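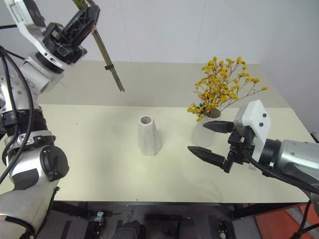

Dudix Review Flags

Product reviews from the Tuketti shop, labelled for signs of unnatural posting. Version of 6 September 2025.

Contents
3,000 reviews in one CSV file, UTF-8. Columns: review_id, product_id, stars, text, flag.

Flags
0 none
1 repeated phrases
2 single-review account
3 burst posting

Known gaps
Reviews under 40 characters were dropped. Flag 2 is unreliable for accounts opened after February. Galindo listings have no star ratings.

Loading
Use the Jela reader, or any CSV parser with quoting switched on.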